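Filed under: Home Builds > Grippers and Hands

Grippers keep losing soft cloth
Darcy Cartwright

I'm building a pair of hand-held grippers at home and I love this project! Hard parts are easy now, but soft fabric slides out of the fingers as soon as I lift. I've done 105 tries so far. Do I need rubber pads, or more squeeze?

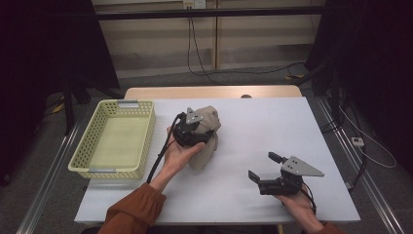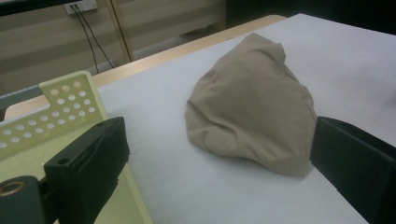 Tan fabric and black gripper fingers, both shots

14 replies follow this thread

Zoia Derkach
Pads first! I glued thin silicone strips on my Doolan fingers and it was night and day. Rough up the faces with 100 grit, wipe them clean, then glue. Also go for a fold near the top and come in low, so you get a good fat pinch of cloth. Such a fun build, please post more.

Zestix
more squeeze worked for me

354 views · 2 shares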